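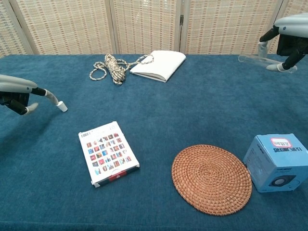

Can they do chores yet? (tidying, sorting, putting stuff away)

nudge_bucket
Okay, I want to have this out properly. My brother-in-law has decided that by the time his kids are in high school no one will be picking anything up off a table ever again. I run a small returns counter (we unpack what people send back, look it over, put it on a shelf) and I've been hearing the same thing from salespeople since January. So look at that table. Rope, a clutch bag, a clear tube, a coaster, a couple of boxes. My niece could clear it during a commercial. Could a machine? Today, in a normal room, with no engineer standing next to it?

torque_and_toast
Depends what you mean by clear it. The white box, sure. Flat sides, stiff, easy to see against that dark cloth. I'd put money on the light blue box too. Then you get to the rope and I keep my wallet closed.

SMorris45
Sioned Morris here, I used to do kitting at Kerekes and now I do nights at a parts warehouse. Agree on the rope. The bag's worse though! Looks to me like the cord is the strap, so you grab what you think is one thing and you've picked up two, and the coil might come along with it or might not. We had soft pouches with drawstrings on our line and the arm we trialed would lift the string and leave the pouch, or drag three pouches into the bin at once. We went back to people for those after 36 shifts.

nudge_bucket
36 shifts is more patience than I'd have had.

SMorris45
It was a lease, we were going to use every day of it lol

gape_idris
I'm going to be the annoying one. I think you're all arguing from gear that's years old. What Sioned had was an arm with a pincher on the end, right? A hand with real fingers and a thumb is a different animal. The right hand there has its thumb on a clear tube, and clear plastic used to be the classic thing machines couldn't find at all. I'm not saying it's solved. I'm saying "my wallet stays closed" is a bet I'd take the other side of.

torque_and_toast
One still picture, Idris. I can't tell from that if it's picking the tube up or putting it down or about to shoot it across the room. Having a thumb on something is not the same as putting it where it goes.

gape_idris
Fair. But people drop tubes too.

torque_and_toast
People know they dropped it, and they know which way it rolled.

Lintfilter
Coming at this from the house side. I don't care about boxes, I care about laundry, dishes and the junk on the hall table. We've got a Jevico floor vacuum that I love dearly and it still eats one sock a week. That's a machine with ONE job and a flat floor to do it on. When someone tells me a pair of hands is going to deal with my hall table I think of the sock.

nudge_bucket
Ha, okay, but does the vacuum save you time overall?

Lintfilter
Oh, loads. I pick the socks up first now. So really I've been trained by it – make of that what you will.

gape_idris
See, that counts though! You changed the room a bit and the machine does the rest. Shops have always done that. Put the returns in trays, keep the cords tied, and suddenly half the job is doable.

SMorris45
Except tying the cords and filling the trays was the job. We timed it. A tote took me 45 seconds by hand, and prepping the same tote so the arm could manage it took longer than that. Management only ever looked at the arm's number.

nudge_bucket
That's pretty much my worry. Futova quoted me $1,865 a month for a sorting setup and the fine print says "pre-singulated items," which I had to look up. It means somebody has already spread everything out so nothing's touching. On the table up top the blue box is nearly up against the coaster, and that's a tidy table compared to what comes out of my bins.

torque_and_toast
How would you even pick up that coaster, by the way? It's lying flat. I'd slide it to the edge and pinch it.

Lintfilter
Fingernail under the rim.

gape_idris
It's got a bit of a raised rim, a fingertip could catch that. I'd try it before the rope.

SMorris45
Okay, I'd give you the coaster. Boxes and coaster yes, tube maybe, bag and rope no. Where does that leave your counter, Nudge?

nudge_bucket
Leaves me doing the soft stuff and anything with a strap, so most of a Thursday. I'm passing on the lease. Idris, if you ever see one do a bag with the cord still tangled, start to finish with no cuts in the video, post it and I'll call Futova back.

gape_idris
Deal. I'll go looking tonight.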